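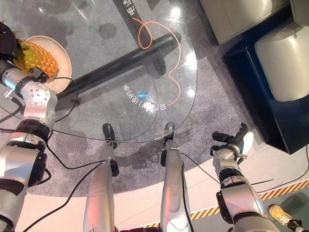
Pineapple on a cream plate, glass table.

The Fruit I Keep Buying Too Early

By Siiri Hirvonen
15 October 2019
5 min read

I have a confession for those of you who wrote in after last month's soup issue asking what I eat when it isn't soup. Mostly pineapple! I buy one nearly every week, and for years I bought them badly. I'd grab whichever one had the tallest leaves, carry it home like a trophy, and cut into something sour and white that made my tongue sore for the rest of the evening.

So this month I asked for help. My neighbor Fuseini Bawa ran the produce section at Worov for a long time before he moved over to the bakery side (he says bread doesn't roll off the shelf) and he let me follow him through the Saturday market with a notebook, asking dumb questions.

The first thing he told me was to forget the leaf trick. You know the one, where you tug a leaf out of the middle and if it comes away easily the fruit is ready. I have been tugging leaves since college. Fuseini says a leaf will come out of a perfectly unripe pineapple if you pull hard enough, and it will also come out of a rotten one, so all you've learned is how strong you are. He turns the fruit upside down and smells the bottom. If it smells sweet, buy it. If it smells like nothing, it was picked too soon, and if there's a whiff of vinegar or beer, put it back and go wash your hands.

The bit that surprised me most was about waiting. I always figured a pineapple was like a banana, that you could leave it on the counter and it would get sweeter by Thursday. Nope. It gets softer and juicier and the skin may turn more yellow, but the sugar you have on the day it's picked is pretty much the sugar you get. All those weeks I spent being patient with a bad pineapple! Color isn't a perfect guide either. A fair number of good ones are still green at the shoulders, and Fuseini bought one that day that I would have walked right past. It was wonderful, and I had to admit it with my mouth full.

He also picks by weight. Two the same size, one in each hand, take the heavier one. I felt silly doing this in front of the stall holder but she just nodded at me.

Once you get it home, try storing it on its side, and give it a turn whenever you walk by. Plenty of people stand theirs upside down on the leaves overnight and swear the sweetness runs down through the fruit. I tried both, one week after the other, and couldn't taste any difference, but mine kept falling over when I stood it on its head, so sideways it is. Two days on the counter is fine. After that I cut it up and put it in the fridge in a box with a lid, where it's good for another three or four days.

For cutting, I've given up on the fancy corer I ordered from Clendow. It made lovely rings and left a good inch of fruit stuck to the shell, and cleaning it was a whole other evening. A big knife does the job. Slice off the top and the bottom, stand it up, and cut the skin away in strips from top to bottom, following the curve. You'll be left with the brown eyes, which run in slanting lines, and you can take out a whole line at once with a shallow V-shaped cut. It looks like you went to culinary school. Then quarter it and slice off the core. Don't throw the core out, though. I simmer mine with the washed peel, a stick of cinnamon and a knob of ginger for half an hour, strain it, and drink it cold with lime.

About that sore tongue. Pineapple has an enzyme in it that breaks down protein, and your mouth has plenty of that to offer. Heat knocks it out, so grilled or canned pineapple won't bother you. For fresh, my aunt's way is a short soak in lightly salted water, and it does seem to help me. The same enzyme is why a fresh pineapple gelatin never sets. I learned this in May, at a birthday, with guests holding spoons. Use canned for that one.

My favorite thing to make right now is hardly a recipe. Thick slices, a hot dry pan, three minutes a side until they go brown at the edges, then black pepper and a pinch of flaky salt. Elibariki Athumani, who some of you met at the spring potluck, puts chili and lime on his and eats it next to grilled fish. I've been putting it on oatmeal. Lauri thinks this is a crime and has asked me to say so in print.

A few of you have asked if you can grow one from the top. You can! Twist the crown off, peel away the lower leaves, let it dry for a few days and stick it in a pot of gritty soil on a sunny windowsill. Mine is 51 weeks old, it has lovely spiky leaves, and there's no fruit in sight. It can take two or three years, and indoors it may not fruit at all. I've grown fond of it anyway and it only needs water when the soil feels dry.

Next month is squash, so if you have a way of peeling a butternut that doesn't end in bandages, write and tell me. I read every letter, even the long ones (hello, Aarne!), and I'll print the best ideas in the next issue.

Recent items
Soup for One, Soup for Twelve
Lauri Pelkonen Defends the Plain Potato
Are Frozen Berries Worth It?
What I Bought at the Vuorinen Farm Stand
Letters: Your Worst Picnic Stories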